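Speaker notes: Sharing broadcast revenue with college athletes
Delivered by Lejla Krasniqi at the Stestside Forum on College Sport, 10/18/25

Opening

Good morning, and thank you to the Forum for the invitation. The subject assigned to me is the regional television contract and what it means for the athletes who appear on it. I will speak mainly about volleyball and women's soccer. The figures for football and men's basketball are well known and have been discussed at length elsewhere.

Pause here for latecomers. The handout is at the side door.

The Flurenness Conference signed its current agreement with Petkov Sports Network three seasons ago. Under that agreement, the network carries 200 events a year across all sports. Member schools receive equal shares of the rights fee. Athletes receive nothing directly, although schools may use their share for scholarships, travel and medical care. 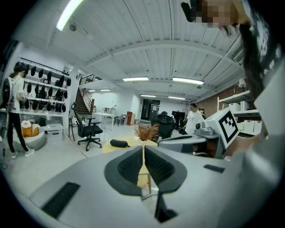
The first question before the conference is whether a portion of the rights fee should be set aside for athletes before it is divided among the schools. Our office has taken the position that it should. A set-aside at the conference level would treat a setter at a small school and a setter at a large school in the same way. If the decision is left to each campus, the larger programs will pay and the smaller ones will not, and recruiting will follow the money.

Slide 3: who would be covered

The draft plan covers 2,363 athletes on conference rosters. Of these, 1,081 appeared in at least one televised event last season. Members of the working group disagreed on which number should be used. Some held that payment should be tied to appearance on television. Others argued that a reserve goalkeeper who attends every practice has contributed to the product as much as anyone.

The draft uses the full roster. I expect questions on this point and would ask that they be held until the end.

Slide 4: promotional content

The contract also permits the network to record interviews, locker room features and training footage. These segments have grown in number. They are sold to sponsors separately from the games, and the sponsor fees are not part of the shared pool. Ultum, the conference's streaming partner, follows the same practice.

We recommend two changes. First, an athlete who is the main subject of a feature should sign a release for that feature. At present a general release is signed at the start of the school year -- often in the same hour as the housing forms and the health history. Second, sponsor income from features should be reported to the conference each December, along with the rights fee.

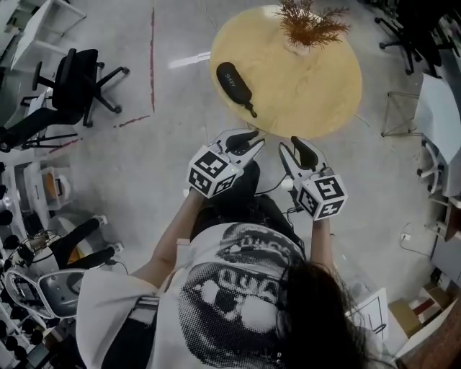

Office of Athlete Policy and Broadcast Relations

Slide 5: objections

The most common objection concerns cost. Athletic directors have told us that their share of the rights fee is already committed to charter buses and trainers. This is a fair concern. The draft therefore phases in the set-aside over the remaining term of the contract, beginning with the next annual payment.

A second objection concerns taxes and financial aid. Defne Soylu has prepared a separate paper on need-based aid and will present it after the break. I will not repeat her findings. Please direct questions on aid to her session.

If time is short, skip to slide 7.

Slide 6: scheduling

Television windows have moved 12 conference matches to late weeknight starts. Coaches report that visiting teams reach campus after midnight and attend class the next morning. The plan would require the network to give notice of a late start before the semester begins, so that faculty can be told.

Slide 7: next steps

Written comments may be sent to our office through the end of the month. The revised draft will go to the presidents of the member schools for a vote at their December meeting. Copies will be sent to team captains on the same day.

Take questions. Return the microphone to the chair before Ms. Soylu's session.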